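Perception and Planning Engineer, Manipulation
Womden, Vulberg office (on site most days)

Our software can plan a collision-free path for an arm through a cluttered bin in less time than it takes to read this sentence. Then it reaches for a soda can and picks up the air next to it. We would like to hire someone who finds this annoying enough to fix.

Womden writes the control and perception stack for arms that sort mixed household items. There are 6 of us on the software side. The product is called Jadomero, a name chosen before any of the present engineers joined, and it covers everything between the wrist camera and the motor commands. We buy our hardware and complain about it like everyone else.

What you'd be working on

Close-range perception, mostly. By the time the wrist is near enough to grasp something, the camera has lost most of the context that made the object easy to recognize from across the table. The label runs around the curve and leaves you two letters of a brand name. The lid is a bright ellipse with a dark hole in it, and the depth estimate has its own opinions about shiny aluminum. The planner, meanwhile, wants to know how much clearance it has on either side, and it wants to know now.

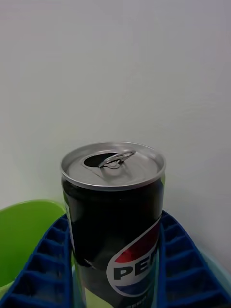

What the job involves

Own the final-approach pose estimator. It is 2000 lines of Python and a C++ module that Cengiz Yazıcı wrote in one week and has been apologizing for ever since.

Teach the grasp planner the difference between an open can and a closed one. At present it will happily tip either.

Extend our replay tool, Nikzad, so that a failed grasp can be stepped through with the camera view, the planned path and the joint states on one timeline. Two of those currently agree with each other.

Keep the regression suite honest. It has 158 recorded grasps, and a few of them pass for reasons we have not been able to establish.

What we'd like you to have

Good C++ and good Python, with 5 years of using them on something that moves. Working knowledge of camera calibration, including the hand-eye kind, and the patience to do it again after somebody bumps the mount. Some motion planning. You don't need to have written a planner from scratch, but you should have read one closely enough to hold a grudge.

A degree is fine. So is no degree and a repository we can look at. Experience with learned models is useful, and so is knowing when a circle fit would have done the job.

What you get

A salary we will tell you in the first call. A desk near the arms, which is loud, or a desk by the kitchen, which is also loud. Time on real hardware every day, with a booking sheet that people mostly respect. Wednesday is kept free of meetings, apart from the one where we discuss meetings.

How to apply

Send a resume and a page on a bug you chased in a perception or control system: what you thought it was, what it was, and how long you were wrong. Skip the cover letter. Marjan Naseri reads every application herself and replies to all of them, a bit slowly in July.

The interview is a call, then a paid day here debugging a real grasp failure with the team. Lunch is included. There are no whiteboard puzzles, mainly on account of the whiteboard being full.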